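Grostura: a word list for surfaces

Grostura is a list of 253 English words people use for how a surface looks or feels, such as "gritty," "slick" and "ribbed." Each row has the word, a short definition and a sample sentence.

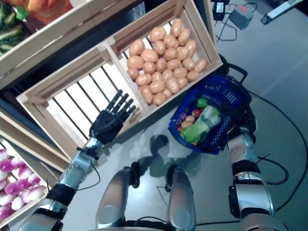
The list ships as one CSV file in UTF-8. Column order changed in June, so older import scripts need an update.

Sources

Kerstin Böttcher and Shamim Pirzada wrote the definitions. Sample sentences are new and run up to 300 characters.

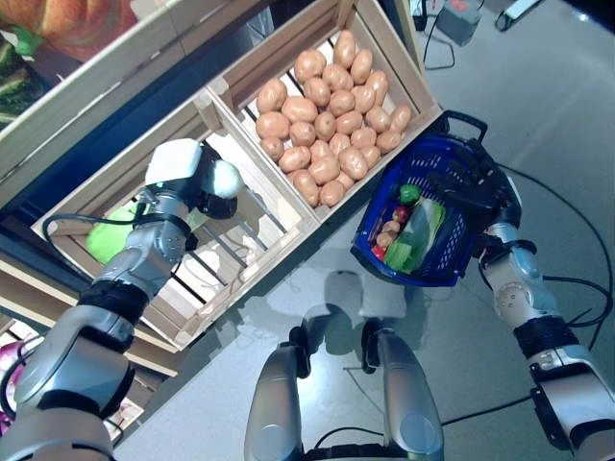

Spelling is American. Regional words are marked "reg" in the notes column. Slang was left out.

Known gaps

Fabric words are thin, and 11 rows still have no sample sentence. Words for patterns are kept only when the pattern can be felt. The fine grid of small raised squares on the black grip surface goes under "checkered," and the rough, speckled pads behind it go under "pebbly." 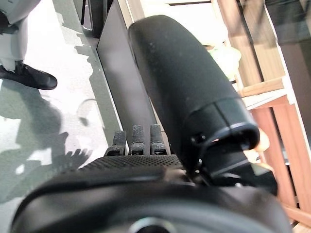
Words for shine have their own tag, "gloss." Smooth and matte are separate rows, and a surface can take both, as the curved black housing does. Send corrections to Elis Llewellyn with the row number.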